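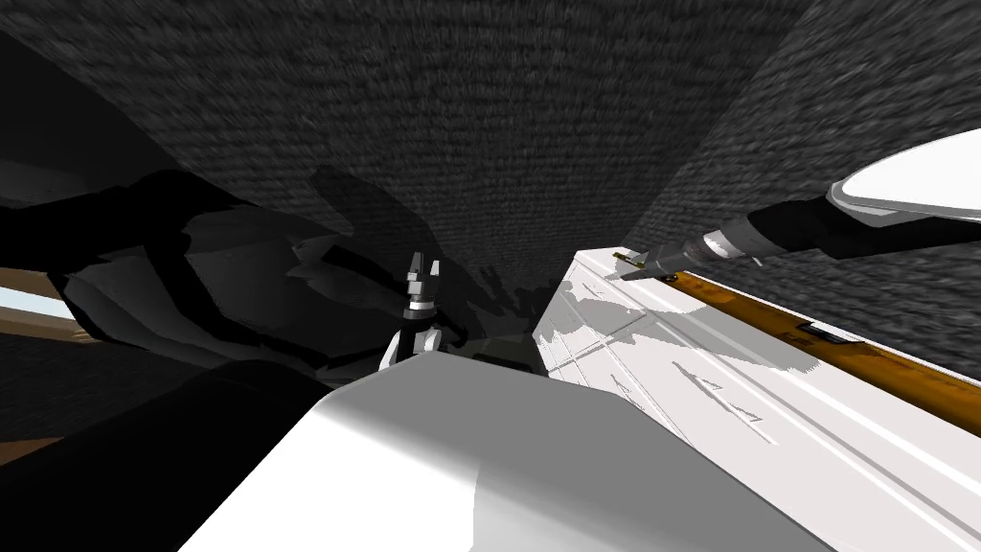
Candle soot travels further than wax and is harder to remove once it has been rubbed in. It rises with the warm air and collects on whatever is overhead, then on the upper part of the walls. A coarse, dark grey surface with a fine grain will take a great deal of it before any change can be seen, whereas a large white surface beside it shows the first film. Check the white first and treat it as the gauge for the rest. Do not wipe either with a damp cloth. Water carries the carbon into the pores and fixes it as a grey smear. Use a dry vulcanised rubber sponge, drawn in one direction in short overlapping strokes, and slice off the face of the sponge when it is black. On rough surfaces go over with a soft brush and a vacuum nozzle held just clear of the wall, and leave the sponge for smooth paint.

These notes were put together for the cleaning rota at the Illcombe church. Most of them apply equally to a house where candles or oil lamps are burned in front of icons. Last revised April 2023.

Reducing soot at source
Trim wicks to the height of a match head before each lighting. A long wick draws more wax than the flame can burn and the surplus goes up as smoke. Keep stands out of the draught between the door and the nearest window. If the flames lean steadily to one side, move the stand. Snuff with a cap — blowing scatters wax and leaves the wick smouldering.

Wax on cloth
Let it harden fully. Small linens can go in the freezer in a plastic bag. Crack off the bulk with the back of a spoon, working from the rim of the spot inwards. Put the cloth between two sheets of plain white kitchen paper and apply an iron on the wool setting, no steam, changing the paper until it comes away clean. What remains is usually dye from a coloured candle. Dab with surgical spirit on cotton wool, testing on a hem first, then launder at 40 degrees. Never iron gold thread or anything with a glued backing. Those pieces go to Lumturie Angelovski, who keeps the embroidered covers.

Wax on stone and tile
A plastic scraper only. Warm the residue with a hairdryer on low and lift it with kitchen paper. On unsealed stone a dark ring may stay behind where the wax has soaked in. Cover it with a paste of whiting and white spirit, tape cling film over the top, leave overnight with the room ventilated, and brush off when dry. Two applications may be needed. No flames while the spirit is in use.

Brass candle stands
There are 11 floor stands, numbered under the base. Remove wax with hot water from the kettle, poured over the detached cups in a bucket. Do not empty the bucket down the sink. Let the wax set and lift off the disc. Polish lacquered brass with a dry duster and nothing else. For bare brass use the Ristić paste, thinly, and rinse the residue out of any engraving with a soft toothbrush. White deposits in the letters are old polish and will come out with a cocktail stick.

Oil lamp glasses
Soak in washing-up liquid and very hot water, then rinse twice. A cloudy band at the oil line is gummed oil and needs washing soda, one tablespoon to the pint. Rubber gloves for this. Dry completely before refilling, as water under the oil will spit when the flame gets low.

Supplies
Sponges, whiting and paste are in the tall cupboard, key 41. Wilik cloths are for brass only and must not go in the wash with the linens. The Plorko degreaser has been withdrawn from use as it dulled the varnish on the lectern. Tell Jasmina Dervishi when the second tin of whiting is opened. The full clean is in August, when the rugs are up.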